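# Clearing a nightstand and setting up a snack drawer

Last updated 15/01/2024

A nightstand top fills up with food faster than any other surface in a bedroom. A bag of chips goes down next to the lamp, a bowl stays behind, and by the end of the week there is no room for a book. The method on this page takes a few minutes and needs no organizers or dividers. It works best on a nightstand with at least one deep drawer at the bottom.

I wrote the first version for the guest rooms at Herngate, where we have the same gray three-tier nightstands throughout: a flat top, an open cubby, a middle drawer and a bottom drawer. If yours is laid out differently, use whichever drawer is lowest.

## What you need

- A dry cloth and a slightly damp one
- A bag clip or clothespin for each open bag
- A small trash bag

## Step 1: Open the bottom drawer first

Pull the bottom drawer all the way out to its stop before you pick anything up. If you start with your hands full you will end up putting the snacks on the bed or the floor, and then you have moved the mess twice.

Take out whatever is in the drawer. Chargers and papers go in the middle drawer. Anything you don't recognize goes on the bed until the end.

## Step 2: Move the largest bag

Start with whatever takes up the most space on top. This is nearly always a chip bag. Check whether it is open. If it is, press the air out gently, fold the top over twice and clip it. A sealed bag can go straight in, but don't squeeze it to make it fit.

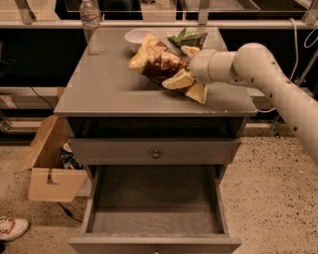
Hold a bag by the side, near the seam, and keep the open end up if it has one. Chips at the bottom of a bag break when the bag is gripped across the middle. Crumbs also fall out of a bag that has been folded but not clipped, so do the clipping before you lift.

Lay the bag on one side of the drawer. Left or right doesn't matter, as long as you leave the other side free. Bags laid flat or on a slant let the drawer close. Bags stood on end catch on the drawer above, and on the Runent nightstands we had before these, that was enough to pull the runner loose.

## Step 3: Sort the small packages

Small packages get crumpled, and it can be hard to tell a full one from a wrapper. Pick each one up. If it's empty, it goes in the trash bag. If there is food in it, it goes in the drawer next to the big bag.

Niloufar Ansari, who does the rooms on the second floor, sorts these by date and puts the oldest at the front. I don't bother at home, but it makes sense if guests are going to be eating from the drawer.
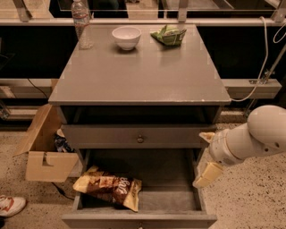 ## Step 4: Decide what stays on top

Two things can stay: water and one small bowl. Push both to the back edge so that a hand reaching for the alarm doesn't knock them over. The bowl is for rings, earplugs or a wrapped candy. Don't use it for loose nuts or chips overnight.

If you keep a bottle on top, check that the cap is tight. Gray paint shows water rings once they've dried, and they are slow to come off.

## Step 5: Wipe down

1. Lift the bottle and bowl and wipe the top with the dry cloth, back to front.
2. Go over any sticky spots with the damp cloth, then dry them.
3. Wipe the floor of the drawer with the dry cloth. Painted wood drawers collect dust in the corners - use a fingertip inside the cloth.
4. Close the drawer by the knob and check that nothing rubs.

Small scuffs along the front edge of the top won't wipe off. Leave them alone. Scrubbing makes a dull patch that is bigger than the scuff.

## Keeping it that way

Empty the drawer completely every six weeks or so and throw out anything stale. I do mine at the start of March and again in the middle of April. If you've had ants or mice, skip the drawer and use a tin with a lid in the open cubby.

Corrections to Amirhossein Hassanpour at the Herngate front desk, extension 305.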